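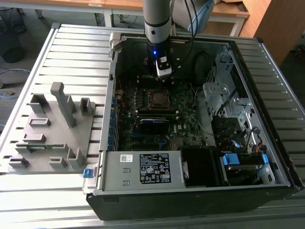 Ogola asked whether any of this beats a screwdriver and ten spare minutes. For one computer, no. I can strip a tower by hand before the arm has finished homing, and I'd be wary of any page that claims otherwise. What follows is for people who want to teach an arm to handle memory modules at the bench and would like to waste fewer evenings than we did at Dotstead.

Before you start

Unplug the tower, take the side panel off and lay the case flat with the open side up. Push it against the same stop every time. The Bederus guide says the wrist camera will make up for a case that has shifted. Ours coped with a few millimetres and then drove a finger into a latch, so I use the stop.

Print a fixture plate and put it to the left of the case. Screw it down. Tape creeps.

Setting the points

1. Jog the gripper over the board at a safe height and save that as your home point. Every move in or out of the case goes through it.

2. Open the memory latches by hand. There are scripts that claim to do this part. I have yet to see one manage it twice running.

3. Bring the fingers down closed, at 5 per cent speed, and check the wrist view before you save anything. 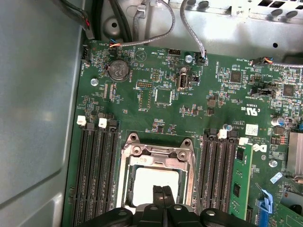
Page 23

Use landmarks that stay put. Socket corners and printed labels such as INT USB are good – cables are hopeless, as they lie differently after every run. Look for both fingertips in the view. If you can only find one, the camera mount has slipped and your offsets are worthless.

4. Set the grip force low and raise it in small steps. The Brillar default was far too keen for a bare circuit board.

5. Lift straight up to the home point, then travel across. Diagonal moves look clever and catch on the drive cage.

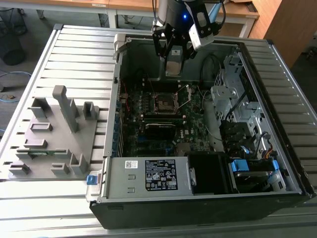 Page 39

6. Lower the part into its holder and open the fingers fully before backing off. Half-open fingers drag things out again.

7. Run the whole sequence with your hand on the stop button. Then do it again with the case taken out and put back, which is the test most write-ups skip.

If it misses

Check the case against the stop first, then the fixture screws, then the camera mount. Leave the code until last. I rewrote a perfectly good routine in April over one loose screw.

Last updated: April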